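Verkside Sofa Set, data card

This set was recorded with the Fonley hand-held gripper kit, which we rent from Rustad. It covers tidying work at a sofa: cushions, pillows and small things left on the seat. Version 6 has 300 episodes, nearly 2000 minutes in total.
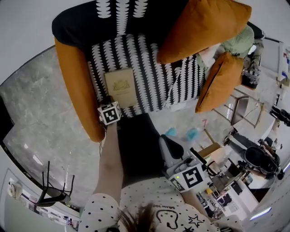

Head view, book on the seat and gripper at the right arm.

Each episode has the head view and the gripper view. The position of the tools is taken from the square markers, so please do not crop the videos before you run the tracking.

The kit is simple to learn. Our complaint is the charging, it takes too long, and the manual says little about it.

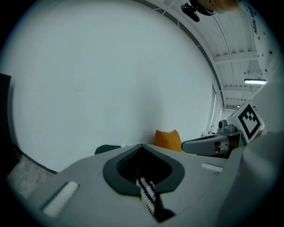 The lens of the gripper is very wide and straight walls come out bent. Calibration files are in the folder calib, one for each tool. Episode 610 of the older numbering was removed in May and its number is not used again.

License: research use only. Please cite Barkus as the publisher.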